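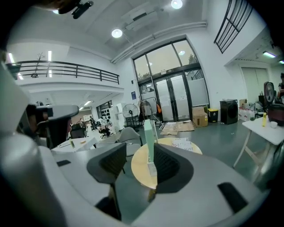
Page last changed: November, 4:40 p.m.

Dear Valeriano Aguirre, and everyone at the Kaufmann fund who reads these before they get to him,

Thank you for your patience with this second report. I know it was promised earlier in the fall, and I'm afraid the move into the big hall at Clakwood ate up more of our evenings than any of us had planned for. We are in now, mostly, and very glad to be here!

You'll remember that the grant was for setting up the Skurau sorting and packing tables, where donated household things and reading matter are gone through, matched up and put into baskets for families moving into their first apartment. The first report covered the lease and the painting. This one is about the furniture, the baskets and how the work itself is going.

The furniture first. We bought less than we had budgeted for, thanks to the people who had the hall before us and left a good deal behind. The round tables with the light wood tops have become everybody's favorites. We had drawn up a plan with long benches against the wall (Ignacio Ortuño made a lovely drawing of it, and I still feel bad), but after one evening at a round table it was plain that people liked reaching in from any side, and the benches were dropped. The shell chairs are light enough to push out of the way when you'd sooner stand. The white desks have stayed off to the side for the paperwork, with the office chairs, and there is still room under the mezzanine for people to talk without being in the way of the packing. The sound does carry, I'll admit. With a ceiling that high you can hear a dropped spoon from the balcony, and we're looking into some curtains.

So far we have sent out 246 baskets, against the 617 we set as the goal for the full grant period. That is behind where I wanted us to be, and the whole gap comes from the weeks when we had no room to work in. In the last month alone we packed 85, and if we can hold that pace through the winter we'll be close to caught up by spring.
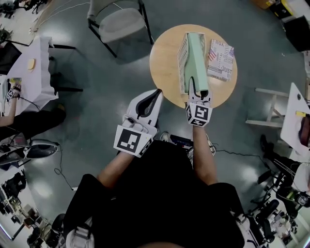
Choosing the baskets took longer than it should have. We tried cardboard cartons from Flastitton at the start, and they were cheap and stacked nicely, but they came apart at the corners when they were carried any distance, and once the flaps were folded in you couldn't tell what you had already packed. The white plastic ones with the slotted sides cost a bit more and we've been happy with them. Long boxes are still the awkward customers. A mint-green one like ours goes in lengthwise and leans, with its near end poking out, and the flat things, such as a cover with lettering and little flags on it, wait on the table beside the basket until the big piece has settled. We now ask people to place the longest item first and fit the rest in around it, and there's much less repacking as a result.

Ignacio has also rewritten the packing sheet, which used to run to three pages and now fits on one. People do read it, I'm pleased to say. He would like to add small drawings for those who are more comfortable in another language, and I've told him to go ahead.

On the money, we are under on furniture and over on baskets, and the two come out nearly even. With your permission I'd like to move what is left in the furniture line over to baskets and delivery. We'd also like to buy eight more of the shell chairs if we can find them secondhand, so that a full evening crew can sit down together at the end. Neither of these changes the total. The detailed figures are in the spreadsheet I sent separately, and please do call if any line of it looks odd to you, as I typed most of it rather late at night.

You asked last time whether you might come and see us. Please do! Evenings after six are the liveliest, and there's coffee.

With warm thanks from all of us at the Skurau tables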